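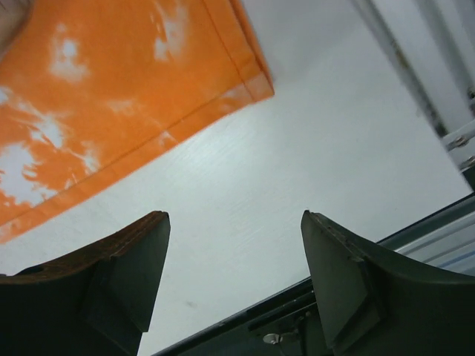
Orange and white tie-dye, hemmed.

Nga Đào
Thread for anyone thinking of taking the coach from Geraghty to Vavden instead of driving. I've been doing it most fortnights since the car failed its roadworthy in March. I have views.

Nga Đào
It's 146 kilometres. By car you'd do it before your coffee got properly cold. By coach you leave in the dark and arrive with a changed personality.

Nga Đào
The stop in Geraghty is outside what used to be the bank. There's a shelter. The shelter has a roof over the timetable and a bench in the rain. Whoever designed it was very fond of the timetable.

Nga Đào
The timetable is from the previous operator.

Nga Đào
Current operator is Karneo. You book on their website, which asks for your title and offers me Reverend, Wing Commander and Dame but won't accept the letter Đ. I've been travelling as Nga ?ao for months. The drivers pronounce it with a little pause at the front and I've come to quite like it.

Nga Đào
Print the ticket. I know. It says you can show it on your phone. There's no reception at the old bank and the email will sit there as a grey rectangle while seven people behind you breathe through their noses.

Nga Đào
Where to sit, in order of preference: left side, over halfway back, not over the wheel. Right side gets the sun from Brendar onwards and the curtains are the sort that were once attached at both ends.

Nga Đào
Never the front seat. I thought the front seat would be scenic. The front seat is a job. You're expected to have opinions about the council, the cricket and the driver's brother-in-law's bore, and to hold them for two and a half hours.

Nga Đào
The very back is for teenagers and men asleep with their boots in the aisle. I respect both groups and have never had any trouble, but the window back there whistles in E flat.

Nga Đào
Temperature. There are two settings and the driver isn't in charge of either of them. Bring a jumper in January and be ready to take it off in July.

Nga Đào
Food! People ask me about food as if I'm travelling the Silk Road. There's a stop at the Brendar roadhouse. They say 20 minutes and they mean 20 minutes, measured from when the door opens, so if you're in row 12 behind a lady looking for her other shoe you've got 14.

Nga Đào
Strategy at Brendar: toilet first or pie first. You can't do both at a walk. Going in, the toilet queue is short and the pie queue is long. After five minutes they swap. I've never managed to be on the right side of this.

Nga Đào
The pies are good, by the way. Curry one especially. The sausage rolls have been in that cabinet long enough to vote.

Nga Đào
Do not buy the egg sandwich. You might enjoy it. Everyone else has to be in there with you until Vavden.

Nga Đào
Yes the driver will leave without you. I've seen it happen once, to a bloke who'd gone to look at a second-hand trailer across the road. We all watched him get smaller. Two people said "oh no" and one person moved into his seat.

Nga Đào
(He got a lift with a ute carrying sheepdogs and beat us there by half an hour. He was sitting on the kerb at Vavden when we pulled in, eating chips. Nobody made eye contact with him.)

Nga Đào
Luggage. One bag under, one bag on your lap. Things I've seen accepted as a bag: an esky, a doona, half a drum kit, a lemon tree. Things I've seen refused: my bag, for having a strap.

Nga Đào
If you're carrying a cake, you carry it. Don't put it up top. The road past the silos has been under repair for three years and has what the sign calls a changed surface.

Nga Đào
I carried a pavlova to my aunt's once. I arrived with something you'd have to call Eton mess. She said it was delicious and has asked for it again, so now I buy a perfectly good pav and wreck it on purpose.

Nga Đào
Conversation. There's an understood rule that you may speak to your neighbour before Brendar or after Brendar, never both. If they talk to you on the first leg, they'll put headphones in on the second, and you mustn't be hurt.

Nga Đào
Best neighbour so far: retired piano tuner going to see a podiatrist. Told me which pubs in the district have a piano in tune. It's one pub. It's the one with no food.

Nga Đào
Worst neighbour: me, the morning after my cousin's engagement party. Sorry to the woman in the green cardigan. You were very kind with the peppermints.

Nga Đào
Now, scenery. Everyone goes on about the bit by the river. It lasts as long as it takes to find your phone. What you really get is wheat, then stubble or canola depending on when you go, then a sign for a maze, then more wheat. I've never seen the maze. I'm starting to think finding it is the first part.

Nga Đào
My favourite bit is the hill just before Vavden when the coach drops a gear and everyone stops talking, like they're helping. Then we get over and a few people do up their bags, even though there's another quarter of an hour to go.

Nga Đào
Price is $25 one way. Concession's cheaper but you have to show the card to the driver, who'll hold it at arm's length and look from it to you as though you might be smuggling a pensioner.

Nga Đào
Somebody in my replies says I could get a new car for what I'm spending. I could get a door. I've done the sums and I could get one door.

Nga Đào
Coming home is easier. It leaves from a proper depot with a vending machine, and half the people on it are the same ones from the morning, except now they've got new glasses or a bandage on. You nod. You're all veterans of something.

Nga Đào
Vending machine takes coins only and B4 gives you whatever's in B5. If you want the Twisties, press B3. You're welcome.

Nga Đào
A few people asking about the earlier service. It exists on the website. I stood at the old bank for it one morning and met a man who'd also stood there for it the week before. We got on well.

Nga Đào
Correction from my aunt, who reads these: it was two pavlovas, and she'd like it known she never said "delicious", she said "interesting".

Nga Đào
Anyway I'm booked again next fortnight. Left side, row nine, if anyone wants to sit near me and not talk after Brendar.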